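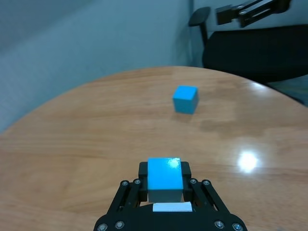 2022-12-17, export from Udonura

Started the archive request at breakfast. The site caps each export at 3000 posts, so my account has to go out in two passes. First pass finished before lunch: posts and comments as JSON, photos in separate folders by year. Private messages are not in the package. They have their own form under account settings, and the form wants the phone number I dropped in September.

Wrote to Yusri Siregar about the number. He moderated the old Primo group and had the same problem. His answer: change the number first, wait 14 days, then file for the messages. Changed it. The confirmation code arrived on the third try.

Second pass failed at 300 posts with a timeout. Restarted with photos switched off and it ran through. Comments by deleted users show up as a blank name with the text intact.

Test import into Musden: 13 posts, dates correct, line breaks lost. Tags came over as plain text. Replies are flattened into one list, so threads with Yolandi Msimang read out of order. Will sort by parent ID tomorrow.

Account stays open until the messages are out.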